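Trulden Makers Forum > Robots and Automation > Safety and good practice
Thread: Cable slack on small arms, and what counts as "tidy enough"?

benchmonkey_22
Posts: 2520

Right, I want to get something written down before our shared bench rules get signed off, and I'd like some opinions from people who do this more than me. We're a small workshop and we've got a one-page sheet for anyone using an arm on the tabletop. Most of it is common sense: know where the stop button is, sleeves rolled up, no drinks, slow speed for the first run of anything new.

The bit we keep falling out over is cables. The draft says "all external cables to be secured along the arm with no free loops". I think that's daft. A gripper cable needs some slack or you'll tear the connector off the first time the wrist turns the long way round (ask me how I know, and how much the connector cost).

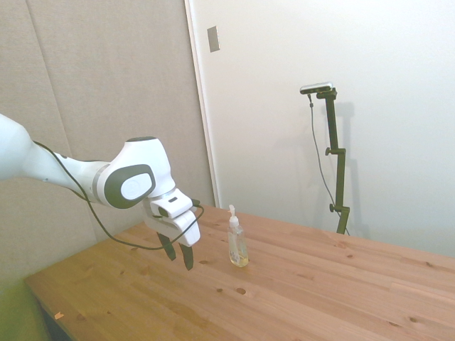 So my suggestion is to change it to "enough slack for the full range of the job, checked by hand at slow speed, and no loop hanging lower than the fingertips at any point". That last part matters to me more than anything else. A loop below the fingers will catch on whatever you're picking up sooner or later, and pump bottles are the worst for it as the nozzle makes a lovely little hook.

Would you sign up to that wording, or am I being too soft?

potgieter_fan

Too soft, sorry! "Enough slack" means whatever the person on the day thinks it means. I was at Jostberg for two years and our rule was clips at every segment, one service loop at the wrist, and you measured it. It took five minutes with a tape and no one had to argue.

Also your fingertip rule only works when the gripper points straight down. Tip it sideways and what's "lower than the fingertips" then?

benchmonkey_22

Ooh, fair point on the sideways thing, I hadn't thought of that. We do mostly top-down picks but not always. Maybe "no loop that can reach the object or the table"?

I'm less keen on clips at every segment. I've seen them done up so tight that the cable was rubbing at the joint, and that's a worse fault because you don't spot it until the gripper starts cutting out.

ottersandolives

I'd go with "can't reach the object or the table". It's plain and a beginner can check it by looking.

Can I add one? Put something in about what's on the table. Ours says only the thing you're working with goes on the surface, everything else goes on a shelf. Half the bumps in our log were the arm clipping a mug or a screwdriver someone had left out. Since we brought the rule in it's mostly been people forgetting to tighten stuff, which brings me to camera stands. If you've got a sensor on a pole, please please check the clamp knobs before you start. A slow slip of a few millimetres and your picks are all off, and you'll spend the afternoon blaming your code.

potgieter_fan

Agree on the table. Agree on the stand too, but I'd mark the pole with a paint pen at the clamp height. A knob can feel tight and still have moved since yesterday.

gluegunkelly

Bit of a different view from me: how long is this sheet going to be? We had a lovely thorough one on the Flarkosside project and by the end it was up to 22 items. People ticked the lot without reading it. I did too, I'm not proud. We cut it right back and moved the rest to a monthly check.

I'd keep cables and clear table on the daily sheet and put clamps, clips and connector wear on the monthly one.

ottersandolives

Monthly for clamps is far too long!! They get knocked all the time, just by people leaning past to reach the bench.

gluegunkelly

On your bench maybe. Ours was bolted down at the back and I never once had to touch it.

potgieter_fan

Then it depends on the bench, so make it "after anyone has moved or knocked it, and monthly regardless". Still want my tape measure rule for the cable though. Not letting that go.

And what about liquids? If folk are picking up soap bottles and the like, I'd want the lid or pump locked, or use water. Soap on a gripper pad is a pain to get off and everything you grab after that slides.

benchmonkey_22

Liquids is a good shout, I'll put "closed containers only" and leave it at that.

Draft two then, daily sheet:

Stop button found and tested
Sleeves, hair, lanyards out of the way
Only the work object on the table, closed containers only
Cable run through the whole move by hand or at slow speed, no loop able to reach the object or the table
Camera stand checked if anyone's knocked it

Monthly: clamps, clips, connectors, rubbing at the joints.

potgieter_fan, I've left the tape measure out for now. If you can post the lengths you used at Jostberg and what arm they were for, I'll take it back to the others and see what they say.

potgieter_fan

Will dig them out. They were for a bigger arm so don't copy them blind.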